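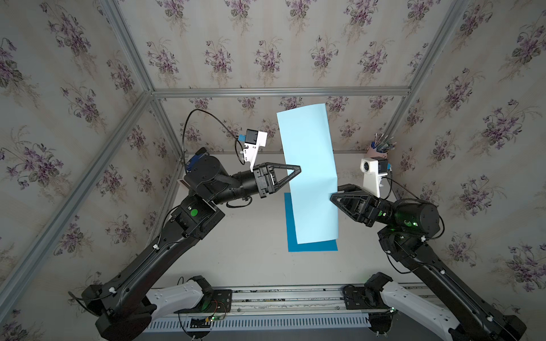
표인숙
번역가, Bavthorpe 체류 중

6월, 아침

다섯 시 반에 깼다. 커튼이 얇아서 해가 뜨면 그냥 눈이 떠진다. 물을 끓이고 어제 남은 빵을 구웠다. 버터가 떨어진 줄 모르고 빵부터 구워서 잼만 발라 먹었다. 자두잼인데 너무 달다. 다음에는 사지 않기로 한다.

지붕 홈통에서 또 물 떨어지는 소리가 난다. 밤새 비가 왔고 지금은 그쳤다. 집주인에게 쪽지를 쓰다가 말았다. 지난번 쪽지에도 답이 없었으니 이번에는 전화를 해야 할 것 같다. 전화로 홈통을 뭐라고 하는지 사전에서 찾아 두었다. 번역을 오래 했어도 집 부속 이름은 늘 모른다. 책에 홈통이 나온 적이 별로 없다.

여섯 시 반부터 원고를 봤다. 1828년에 나온 여행기의 여섯 번째 장이다. 저자가 Dadberg까지 마차로 가는 대목인데, 길이 나쁘다는 말을 네 쪽에 걸쳐 한다. 진흙을 가리키는 단어가 세 가지 나온다. 하나는 그냥 진흙이고, 하나는 바퀴가 빠질 만큼 깊은 것이고, 나머지 하나는 아직 모르겠다. 큰 사전에도 없다. 앞뒤를 보면 말라 가면서 겉만 굳은 상태 같은데 확신은 없다. 일단 '굳은 진창'이라고 써 두고 노란색으로 칠했다. 노란색 칠한 데가 이번 장에만 벌써 열네 군데는 되나 싶어서 세어 보려다 그만두었다.

마차 삯 이야기도 걸린다. 저자는 삯이 비싸다고 화를 내면서 정작 얼마였는지는 적지 않았다. 다음 날 점심값은 적었다. 점심값으로 마차 삯을 짐작할 수는 없으니 각주는 달지 않는다. 편집부에서 물어보면 그때 생각한다.

여덟 시에 창문을 열어 환기했다. 풀 냄새가 올라왔다. 옆집 고양이가 담 위에 앉아 있다가 창문 소리에 내려갔다. 커피를 한 잔 더 마시고 아홉 시까지 여섯 쪽을 고쳤다. 어제보다 한 쪽 많다.

오전

장을 보러 나갔다. 버스를 탈까 하다가 걸었다. 신발은 헌것을 신었는데 잘한 일이었다. 목장 옆길에 물이 고여서 발목까지 젖었다. 원고에 나온 진흙 생각이 나서 잠깐 서서 내려다보았다. 겉이 굳은 것은 없고 전부 질척했다.

Dekker에 들러 버터, 달걀, 양파, 빨랫비누를 샀다. 달걀은 열 개짜리로 샀다. 스무 개짜리가 더 싸지만 지난번에 다 못 먹고 버렸다. 계산대 옆에 모종이 나와 있었다. 바질과 파슬리, 이름표가 지워진 것이 하나 있었다. 바질만 하나 샀다. 작년에도 바질을 죽였는데 물을 너무 준 탓이라고 생각한다. 이번에는 흙이 마르면 주기로 한다.

우체국은 줄이 길었다. 한국으로 보내는 책 두 권을 부쳤다. 서류에 내용물을 적는 칸이 작아서 '책'이라고만 썼더니 더 자세히 쓰라고 했다. '읽은 책'이라고 고쳤고 통과되었다. 부치는 값은 책값과 거의 같았다. 다음에는 한꺼번에 모아서 보내는 편이 낫겠다.

돌아오는 길에 다리 위에서 잠깐 쉬었다. 물이 불어 갈색이었다. 거룻배 한 척이 묶여 있고 뱃머리에 Andska라고 쓰여 있다. 올 때마다 있는데 움직이는 것은 한 번도 못 보았다. 굴뚝에서 연기가 나는 날이 있으니 누가 살기는 하는 모양이다. 오늘은 연기가 없었다.
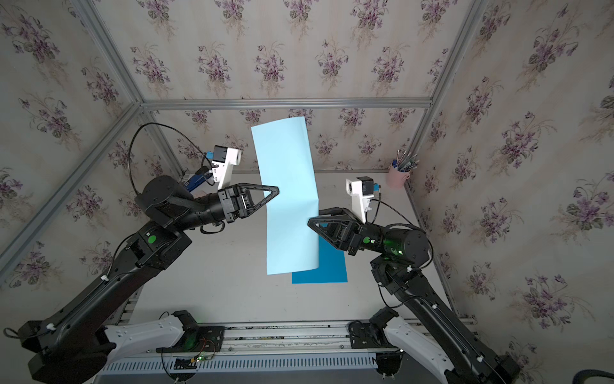 하늘색 종이와 꽃무늬 벽지

점심

양파를 볶아 달걀을 넣고 찬밥과 먹었다. 소금을 조금 많이 넣었다. 먹으면서 라디오를 들었는데 건초 이야기였다. 올해는 비가 잦아 첫 베기가 늦어진다고 한다. 건초에 관한 말 중에 모르는 것이 둘 있어서 적어 두었다. 하나는 베어서 줄지어 널어놓은 것을 가리키는 말이고, 하나는 작은 더미다. 여행기 뒷부분에 농가 장면이 있으니 쓸 데가 있을지도 모른다.

설거지를 하고 바질을 화분에 옮겼다. 맞는 화분이 없어서 금이 간 것을 썼다. 물이 옆으로 조금 샌다. 접시를 받쳐서 부엌 창가에 두었다. 해가 오후에만 드는 자리라 며칠 보고 옮길지 정한다.

오후

두 시부터 다시 일했다. 졸려서 진도가 느렸다. 이런 때는 새로 옮기지 않고 앞 장을 소리 내어 읽는다. 눈으로 볼 때는 괜찮던 문장이 소리로 읽으면 길다. 세 번째 장 첫 문단은 숨이 찰 만큼 길어서 둘로 나누었다. 원문도 한 문장이지만 저자는 세미콜론을 쓸 수 있었고 나는 쓸 수 없다. 나누고 나니 저자가 좀 덜 수다스러워 보인다. 그게 좋은지는 모르겠다. 내일 다시 읽는다.

'여관'과 '여인숙'이 섞여 있는 것도 찾았다. 첫 장에서는 여관으로 해 놓고 네 번째 장부터 여인숙이 나온다. 원문은 한 단어다. 전부 여관으로 통일했다. 그런데 저자가 벼룩 때문에 잠을 못 잔 집만은 여인숙이 더 맞는 것 같아서 그 집만 되돌렸다가, 결국 다시 여관으로 바꾸었다. 한 시간 가까이 걸렸다.

네 시에 집주인에게 전화했다. 받지 않아서 음성을 남겼다. 찾아 둔 단어를 제대로 말했는데 그다음 문장이 꼬였다. 물이 샌다고 할 것을 물이 잔다고 했을지도 모른다. 전화번호는 두 번 불렀으니 뜻은 통했을 것이다.

빨래를 널었다. 하늘이 흐려서 집 안에 널었고, 방 안이 눅눅해졌다. 수건이 마르지 않으면 내일 한 장밖에 없다. 양말은 짝이 맞지 않는 것이 또 나왔다. 서랍을 뒤져도 없어서 한쪽만 따로 넣어 두었다.

다섯 시 반에 홈통 소리가 다시 들렸다. 비가 오기 시작했다. 마당에 내놓은 의자를 들여놓고, 홈통 밑에 양동이를 옮겨 두었다. 양동이가 있으면 소리가 더 크다. 안에 헌 행주를 깔았더니 조금 낫다.
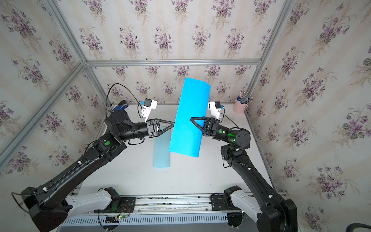 저녁

감자를 삶아 버터를 올려 먹었다. 버터를 사 온 보람이 있었다. 감자는 껍질째 삶는 쪽이 맛있고 손이 덜 간다. 남은 것은 내일 아침에 부칠 생각이다.

저녁을 먹고 지도를 펴서 저자가 간 길을 따라가 보았다. 지금 지도에서는 Dadberg로 가는 큰길이 강 남쪽으로 나 있다. 저자는 줄곧 강이 왼쪽에 있었다고 썼다. 서쪽으로 가는 길이었으니 강이 왼쪽이면 사람은 북쪽 둑에 있어야 한다. 옛길이 북쪽에 있었거나 저자가 잘못 기억했거나 둘 중 하나다. 북쪽 둑에 가는 점선이 하나 있기는 하다. 걸어 다니는 길 표시인데 중간에서 끊긴다. 날이 개면 끊기는 데까지 가 볼까 한다. 점심을 싸 가면 하루에 다녀올 거리다. 버스 시간표를 찾아 보니 돌아오는 막차가 여섯 시 십 분이다.

집주인에게서 문자가 왔다. 사람을 보내겠다는데 언제인지는 쓰여 있지 않다. 언제냐고 답을 보냈고 아직 답은 없다.

오늘 고친 것은 모두 아홉 쪽이다. 여섯 번째 장은 이번 주에 끝날 것 같고, 진흙 단어는 그대로 남았다. 도서관에 사투리 사전이 있는지 물어볼 것. 바질 흙은 아직 젖어 있다. 물은 주지 않았다. 열 시 반, 불을 끈다.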